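Kestton Home & Workshop Boards > Painting and Finishing > Painting cabinets white without losing your mind (long)

Started January 2024

simlow_brush
Both doors open, white doors, and I still get happy looking at it.

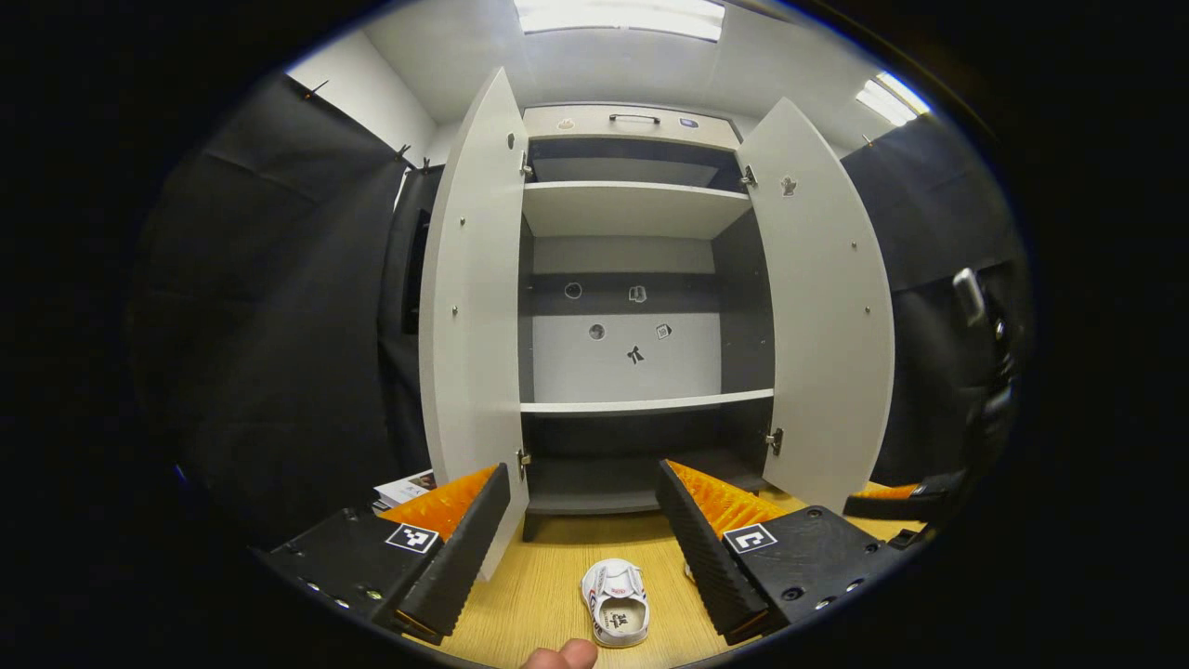 White two-door cabinet, beige front with the dark handle up top.

OK so I have been reading this board for ages and finally have something to say. I've spent the winter painting white things. Kitchen doors first, then a hall bench, then anything that stood still. I love it! I never thought I'd be a person who has opinions about foam rollers but I do now and they are strong.

What I want to talk about is brush vs roller vs spray for a plain white finish, plus primer, plus how long you really wait between coats. My kitchen was 18 doors and I tried all three ways on different ones, so I've got something to compare.

Roller (4 inch, fine foam) gave me the best result for the least cleanup. Brush was nicest for the inside corners and anything with a molded edge. Spray looked amazing on the flat doors and terrible on the two where I rushed, because I got sags along the bottom and had to sand the whole lot back.

Waiting time was the big lesson. The can said 6 hours. I gave it overnight every time after the first door and the difference when sanding was huge, it came off as powder and didn't gum up the paper.

What does everyone else do?

wallin_wade
Great post, and welcome. Agree on the foam roller. Disagree about the brush for edges, I get a ridge where the brushed part meets the rolled part, and on white you see it every time the sun comes in sideways. I use a 2 inch mini roller right into the corner and then just kiss it with a nearly dry brush.

Overnight, yes. Always. My basement is cold this time of year and I give it two nights.

quarterround
Spray or don't bother. Sorry! I rolled my first kitchen and the orange peel bugged me for years. Bought a small turbine sprayer and every door since has come out smooth. You do need to thin the paint and you do need to practice on cardboard, but after an afternoon of cardboard you'll have it.

simlow_brush
@quarterround What did you thin with, and how much? I was using a waterborne enamel straight from the can, which might explain my sags (or my lack of them, the thick stuff mostly spat).

quarterround
Water, and I go by a viscosity cup, so I can't give you one number. Spitting means too thick. Sagging means you were too close or moving too slow. If you had both on the same day, clean the needle and start over.

@wallin_wade nearly dry brush on white enamel is how I got my worst drag marks ever, for the record.

wallin_wade
Then it was too dry. Nearly!

jevgate_jo
Can we talk primer? Everyone argues about the top coat and it's the primer that decides whether your doors are still white in a few years. If you've got old oak or pine under there, the tannin comes through water-based primer like tea through a napkin. Shellac primer, one coat, open the windows, wear the proper mask, done.

I did a set of pine doors for my sister with a stain-blocking water-based one and the knots were yellow by spring.

simlow_brush
Oh this is such a good point. Mine were already painted so I got away with a bonding primer. The hall bench is pine though, and I can see two knots ghosting through already. Is it too late to shellac over the top coat?

jevgate_jo
Not too late. Scuff it, spot prime the knots, let it dry, then a full top coat over everything so the sheen matches. Don't just touch up the spots or you'll have two flat circles looking at you.

paintchips384
Slightly different view here. I don't think white needs to be perfect. My place has built-ins that have been painted so many times the edges are soft, and I brush on a new coat when they get grubby. You can see brush marks if you look. I like them. It looks like somebody painted it!

Sanding between coats, though, I'm with you all. 320 grit, light hand, wipe with a damp cloth. I skipped it once and could feel every speck of dust.

quarterround
I respect it but I could not live with it.

wallin_wade
I could. My workshop cupboards are brushed and I don't lose any sleep. The kitchen is another matter.

Something no one has mentioned yet is numbering the doors. Put a bit of tape in the hinge cup with a number on it before you take anything down, and draw the kitchen on a sheet of paper with the same numbers. Hinge holes are never quite the same from door to door, even in a new kitchen.

simlow_brush
YES. I did the tape but I put it on the face of the door (I know) and peeled it off to prime. Spent a whole evening working out which was which. Hinge cup is so much smarter.

jevgate_jo
And bag the screws by door. Little sandwich bags, same number.

newtothis_nell
Hi all, reading along with great interest. Roughly 2000 square feet of house and every cabinet in it is orange. Which sheen are you all using? The store pushed me hard toward semi-gloss.

quarterround
Satin. Semi-gloss shows every flaw in the prep.

paintchips384
Semi-gloss, because I have kids and it wipes clean. The flaws are there either way.

simlow_brush
I used satin in the kitchen and I'm very happy with how it wipes, but do a sample board of each and lean them up in the actual room for a few days. It was so fun to see how different they looked by lamplight! Start with the smallest cabinet you own, maybe a bathroom one, and post pictures when you do.

newtothis_nell
Bathroom vanity it is. Going to look for shellac primer on my way home tomorrow.

jevgate_jo
Get the mask too.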